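Flurik Wrist Views: README

Flurik is a small set of simulated robot episodes with wrist camera video, gripper state and controller logs. We use it to develop the part of our software which decides, from the wrist view only, if the arm should continue a motion, slow down, or stop and ask the planner for a new path. The set was prepared by Yen-ting Lai and Rasmus Adomaitis. The loading tools are by Ridwan Setiawan.

The gripper is open in both of these wrist views: 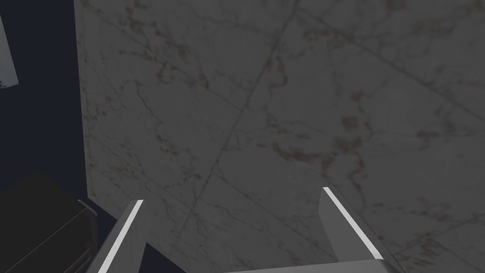
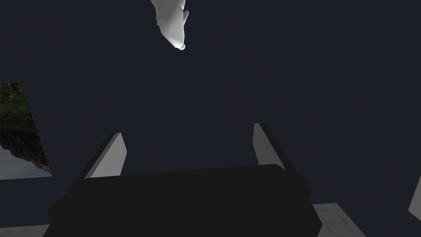 The present release has 2,138 episodes. All of them are rendered, and there is no real camera data in the package. If you need real data for the same controller, please write to Lama Abou Jaoude, who keeps the Plemville recordings separately under other terms.

What is in one episode

Every episode is one folder. Inside the folder you find:

wrist.mp4, the wrist camera video
state.csv, joint positions, joint speeds and finger opening
plan.json, the path which the planner sent to the controller
events.csv, the moments when the controller changed its mode
meta.json, the room name, the random seed and the software version

Video and state are both stored at 15 samples per second. The first row of state.csv belongs to the first video frame, so you do not need to align them. In the older release there was a shift of one row. We corrected it, but if you still keep the older files, please do not mix them with the new ones in one training run.

Positions are in meters and angles are in radians. The finger opening is a value from 0 (closed) to 1 (fully open). It is the measured opening, and the commanded opening is stored in its own column with the ending _cmd.

Controller modes

The file events.csv uses four words: follow, slow, hold and replan. In follow mode the arm moves along the path with normal speed. In slow mode the path is the same but the speed limit is lower. In hold mode the arm keeps its position. The word replan is written when a new path is requested, and the request is always made from hold, never directly from follow. If you see a replan row without a hold row before it, this is a mistake in the log and we would like to know about it.

How to load

You need Python and the package vernel, which is included in the folder tools. Install it from there and then run:

vernel check path/to/flurik
vernel show path/to/flurik --episode 15

The first command reads all folders and reports missing files. It can take several minutes on a slow disk. The second command opens one episode and draws the mode under the video. Press the space bar to pause and the arrow keys to go one step back or forward.

From your own code, the function open_episode gives you an object with the fields frames, state, plan and events. The frames are decoded only when you ask for them. Please close the object when you are finished, otherwise the video files stay open and on some systems you will reach the limit.

Splits

There are 2 splits, train and test. They are divided by room, so a room which appears in train does not appear in test. Please respect this also when you make a smaller subset. We tried before to divide by episode, and the results looked much better than they should, as the network simply remembered the wall and floor textures.

Known problems

The wrist view alone is weak for distance. When a plain surface fills most of the view, the perception module has few features to follow, and its estimate of camera motion can drift. Large surfaces with repeated lines are difficult in another way, because one line can be matched to its neighbor. We recommend to combine the visual estimate with the joint positions and not to trust it alone.

Shadows are simple and reflections are limited. A model trained only on this set will probably need some adjustment before it works with a real camera.

In a small number of episodes the planner returned an empty path. These are kept on purpose, with the value empty_plan set to true in meta.json. The loader skips them by default. Use the option --keep-empty if you want to have them.

Changes in this release

Row shift between video and state corrected.
Commanded finger opening added.
Random seed is now saved in every meta.json.
The command vernel check no longer stops at the first missing file.

Questions and corrections

Pao-chu Kong reads the reports and answers usually in the same week, except in August, when it may take longer. For a problem with one episode, send the folder name and the row number from events.csv. For a problem with the loader, send the complete error message and the output of vernel --version.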